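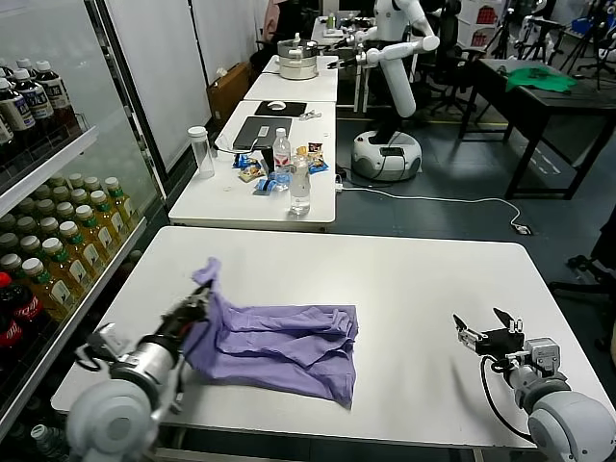
3.2 How families shared the news

I'd expected most parents in our Wikeston group to tell an older child first. They didn't – of the 94 families I wrote to, only 31 told the big brother or sister before the grandparents, and 12 of those let it slip by accident (in the car, mostly!).

Figure 2. A lavender T-shirt laid out on a white tabletop.

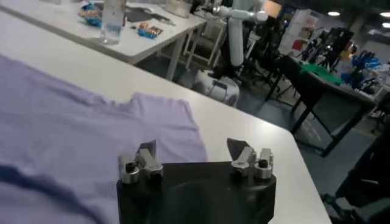 One mother replied that she'd waited until February, as her son couldn't keep a secret past teatime. I heard much the same from the Okimwood parents, and I come back to them in section 4.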